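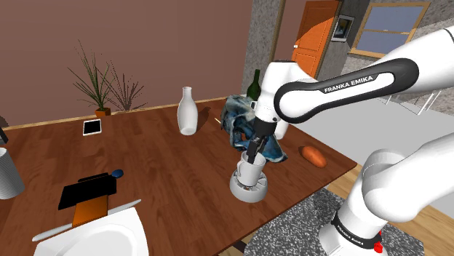

Heat loss from a hot drink in an open cup takes place along three paths: evaporation from the free surface, convection from the outer wall, and conduction through the foot. Earlier work on household cups has mostly treated the first two and assumed an insulated base. Figure 1 shows the type of arrangement for which this assumption is weakest, a small white mug with a side handle, placed in the middle of a round, light grey dish-like holder on a wooden table. Contact area in such a pairing depends on the foot ring, and the air gap inside the ring acts as a second resistance in series. Metwally's contact term is used here without change.

Figure 1. Mug and holder on a wooden table. 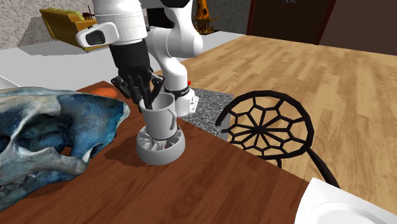 **3.2 Rim opening and evaporation**

The open rim sets the area for evaporation. For each run, 500 g of water was poured at a fixed starting temperature and left to stand in still air for 30 minutes. Mass was logged on a Vutlow balance. In total, 109 runs were kept for analysis across the Riltska and Sarudari cup shapes; runs with a draft above the set limit were dropped before fitting.

Evaporation was the largest term early in each run - as expected from the vapor pressure curve - and fell faster than wall convection as the water cooled. Adding the base term reduced the error in predicted final temperature by some 2 °C for the Sarudari shape. The change for Riltska was within sensor error. Values for the Riviere saucer are treated separately in Section 3.3, where the gap height is varied.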